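Vuda House Residence: The Common Rooms in Use
Gallery and Notes for Residents and Visitors

Posted 2025-04-16

The common rooms of Vuda House were reopened to residents in February, following the replacement of the floors and the repainting of the ground level. The present page records how the rooms are furnished and how they are being used. It is intended for current residents, for families considering a place in the house, and for the partner residences at Edo and Smadi, which have asked for information on the arrangement of shared tables and storage.

Vuda House has 42 private rooms on three floors. The common rooms occupy the whole of the ground level and are open to all residents from breakfast until the evening lockup. Visitors are welcome in the common rooms at any time during those hours and are asked to sign in at the front desk.

The Reading Room

The reading room is located to the left of the main entrance. The shelving was retained from the former library and now holds 2380 volumes, most of them donated. Large-print titles are kept on the two lower shelves nearest the window. Books may be taken to private rooms without being signed out, and a return cart is placed by the door.

Newspapers are delivered each morning except Sunday. Residents are asked to leave the current day's papers in the reading room until after dinner.

The Round Tables

The long dining-style tables that formerly stood in the east common room have been given to the Smadi residence. They have been replaced by round tables, which allow residents in wheelchairs to sit at any point and which may be moved by two members of staff when the room is needed for music or film evenings. Tablecloths were supplied by Seline Linens in several colors and are laundered in the house.
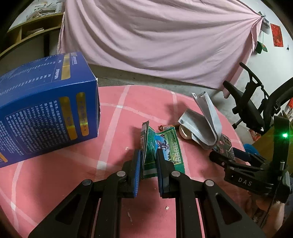
Small belongings are the chief concern of the sorting hour, which is held in the east common room on the second and fourth Thursday of each month. Residents bring down the contents of a drawer, a handbag or a coat pocket and go through them at a table, with staff on hand if help is wanted. Printed packets and folded papers are opened out and read before any decision is made about them, and a green one with a picture of blue sky on it, standing half open on the pink cloth, is typical of what reaches the tables. Batteries, such as the small one lying behind it, are collected separately and should not be placed in the wastebaskets. Lids and caps are kept until the end of the hour in case the matching container is found.

Items a resident wishes to keep are returned to the room in a labeled envelope or a small box. Boxes are available in two sizes from the supply closet and are free of charge. Items a resident wishes to give away are placed on the exchange shelf, described below. No item is discarded without the agreement of the resident to whom it belongs.

Medicines are not handled during the sorting hour. Residents who find tablets, creams or drops among their belongings should hand them to the nursing office, where they will be checked and, if necessary, returned to the pharmacy.

The Exchange Shelf

The exchange shelf stands in the corridor between the east common room and the laundry. Anything placed on it may be taken by any resident. Since the reopening, 126 items have passed across the shelf, the most frequent being picture frames, knitting wool, playing cards and mugs. Electrical goods must be inspected by the maintenance office before they are left there.

The shelf is cleared on the last day of each month. Remaining items in good condition are sent to the Edo residence, which operates a similar shelf and holds a yearly sale.

The Tea Kitchen

A tea kitchen adjoins the east common room and may be used by residents and their guests. It contains a kettle, a microwave oven, a small refrigerator and a sink at two heights. Food stored in the refrigerator should be marked with a name and the day on which it was opened. The kitchen is cleaned each evening, and unmarked food is removed at that time.

Cups and plates are stored in the open cabinet to the right of the sink. Residents who prefer to use their own cups may leave them on the numbered hooks.

The Garden Door

The door at the far end of the east common room leads to the terrace and the raised beds. It is unlocked in dry weather and opens outward by means of a push plate. Coats and outdoor shoes may be left on the rack beside it. The beds are planted each spring, and residents wishing to reserve one should apply at the front desk.

Furnishings and Costs

The refurnishing of the common rooms was paid for from the house maintenance fund, with a gift of 300 dollars from the families' association toward the tablecloths. A second set of cloths, in a heavier weight, is planned for the winter months.

Suggestions regarding the arrangement of the rooms may be left in the box at the front desk or raised at the monthly residents' meeting. Groups wishing to reserve the east common room should give one week's notice and should state whether the round tables are to remain in place. The room is not available for reservation during the sorting hour or at mealtimes.

Related pages: Visiting Hours. Meals and Menus. Laundry and Linens. Garden Beds. Contact the Front Desk.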